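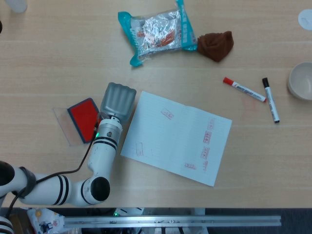 Forough Safavi objected at the first planning meeting that a lab which buys its arms before it has settled its tasks will pay for the second bench twice. We adopted her objection as a working rule, and the remainder of this section reports what it did to the budget.

4.2 Equipment planning for the tabletop cells

Figure 4. Tabletop cell with a white arm and gray gripper. The work surface holds a red stamp pad on a clear lid, a sheet of lined paper bearing red stamp marks, a brown cloth, a snack package, and two whiteboard markers.

The planning unit in this study is the cell, defined as one table, its frame, the arm or arms fixed to it, end effectors, cameras, cabling, and a task kit. Earlier plans at the Mindholm site used the arm as the unit. Under that convention, frames and wiring were charged to general facilities and task kits to petty cash, so the stated price of adding capacity was low and the true price could be recovered only after the fact. Moving to the cell as the unit made the two sites comparable. It also made the Mellville site look more expensive than it had the year before, although its spending had not changed.

Costs were sorted into four classes. Class A covers items with a quoted price and a service life longer than the project: arms, controllers, frames. Class B covers items with a quoted price and a shorter life, mainly grippers, finger pads, and cables that flex with the wrist. Class C is the task kit. Class D is labor for assembly, calibration, and resetting the table between trials. Quotes for Classes A and B were obtained from Trodell and Shokri against the same written specification. The Trodell quote bundled the gripper with the arm; the Shokri quote listed it separately, with its own warranty term. We split the Trodell bundle using the vendor's spare-parts list so that Class B could be compared line by line.

Class C was the least well understood at the start. Stationery and household goods of the kind in Figure 4 cost little per piece, and the original plan gave them a single line of 100 dollars per cell. The line failed for reasons unrelated to unit price. Stamping and writing tasks use up paper and ink at a rate set by the number of trials, so the cost belongs to the trial and cannot be fixed per cell. Soft goods such as cloths and wrappers change shape with handling, and a task that depends on their initial condition needs a replacement schedule. Table surfaces also pick up marks, and cleaning or refinishing had no line at all. The revised plan carries Class C as a rate per trial plus a fixed opening kit. Wagner Batista drew up the kit list and the reorder points.

Class D was estimated from reset logs kept over 26 working days in July. The logs covered 1866 trials, all on single-arm cells. Reset time varied more between tasks than between operators, and the tasks with loose paper had the widest spread. We did not attempt to model this spread. The upper quartile of each task's reset time was used as the planning value, a choice that Beat Pfister considered too cautious for pick-and-place work and about right for the rest. His lower figures are retained as an alternative column in the planning sheet.

Purchases were then staged. Stage 1 buys one complete cell per site and runs it until the task list has been stable for a full review period. Stage 2 releases Class A money for further cells, to a ceiling of 11 across both sites. Class B spares are bought with each stage and held centrally, at a ratio of one spare gripper to every three installed. Prices were frozen at the values quoted on 12/1/18, and no allowance was made for currency movement or for volume discounts that had been discussed but not put in writing.

Two limits should be noted. The reset logs contain no two-arm work, so Class D for paired arms is an extrapolation from single-arm values and should be replaced once such cells are in service. Floor space was treated as free at both sites. Mahsa Ahmadpour and Babak Bakhtiari have since costed the Mellville floor area separately, and their per-cell charge is applied in the sensitivity analysis in Section 4.3, where it moves the Stage 2 ceiling but leaves the order of purchases unchanged.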